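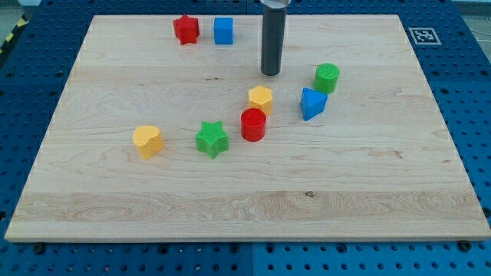
Planche de tri avec huit blocs de quatre couleurs, avant regroupement.

Trier des blocs de couleur sur planche : préparation, placement, contrôle

Cette fiche décrit la mise en place d'un exercice de tri à plat avec un petit lot de blocs unis. Elle s'applique au tri par couleur et au tri par forme. Durée de mise en place : 3 minutes.

Matériel

Une planche rectangulaire en bois clair, non vernie de préférence.
Huit blocs pleins, deux par couleur : rouge, bleu, vert, jaune orangé.
Un support plat et stable, plus large que la planche. Une plaque perforée convient si les quatre coins portent.
Du papier abrasif grain 400 pour l'entretien.
Un chiffon non pelucheux.

Le lot utilisé ici est rangé sous la référence Gristero 3015. Tout jeu équivalent convient, à condition que les blocs d'une même couleur n'aient pas la même forme. Avec deux cubes rouges et deux cubes bleus, les deux critères se confondent et l'exercice perd son intérêt.

1. Préparer la surface

Poser la planche à plat sur le support. Appuyer successivement sur chaque coin : si l'un d'eux bascule, tourner la planche d'un demi-tour et recommencer. Passer le chiffon à sec dans le sens du fil. Un grain de sable sous un cylindre suffit à l'incliner.

Placer un grand côté vers soi. Ce côté est appelé « bord proche » dans la suite, le côté opposé « bord éloigné ».

2. Disposer les blocs

Chaque bloc repose sur sa base, face supérieure entièrement lisible. La disposition de départ doit séparer les couleurs sans former d'alignement régulier. Sur la photo, l'étoile rouge est voisine du cube bleu près du bord éloigné, à gauche ; à droite, le cylindre vert a devant lui le triangle bleu.

Les écarts peuvent varier. Un intervalle court, comme celui qui sépare l'étoile du cube, oblige à saisir le bloc par ses faces libres. Un recouvrement visuel est également admis : vu depuis le bord proche, le cylindre rouge masque une partie du pentagone jaune placé derrière lui.

Garder libre une bande de bois sur un côté. Elle servira de zone de dépose.

3. Trier par couleur

Choisir une couleur et la traiter en entier avant de passer à la suivante. Ordre conseillé :

a) rouge : rapprocher le cylindre de l'étoile ;
b) bleu : rapprocher le triangle du cube ;
c) vert ;
d) jaune orangé.

Soulever les blocs verticalement, sans les faire glisser. Le triangle se prend par une face latérale et le sommet opposé. L'étoile se prend par deux branches opposées ou dans deux creux, selon la largeur de la prise.

Laisser entre les groupes un espace supérieur à la largeur d'un bloc. À l'intérieur d'un groupe, les blocs peuvent se toucher.

4. Trier par forme

Remettre les blocs en désordre, puis séparer les bases rondes des bases anguleuses. Les cylindres rouge et vert forment le premier groupe. Le cube, le triangle, l'étoile et le pentagone vont dans le second, où on peut les ordonner par nombre de côtés. L'étoile se range en dernier.

5. Contrôler

Regarder la planche à la verticale. Vérifier que :

chaque bloc appartient à un seul groupe ;
aucun bloc ne dépasse du bord ;
la zone de dépose est vide.

En cas d'erreur, ne déplacer que le bloc mal placé. Reprendre tout le tri fait perdre la trace de l'erreur.

Entretien

Poncer légèrement les arêtes de la planche tous les 3 mois, toujours dans le sens du fil. Dépoussiérer avant de remettre les blocs. Ne pas mouiller le bois.

Fiche rédigée par Yến Vi, atelier Oltville. Révision : juin.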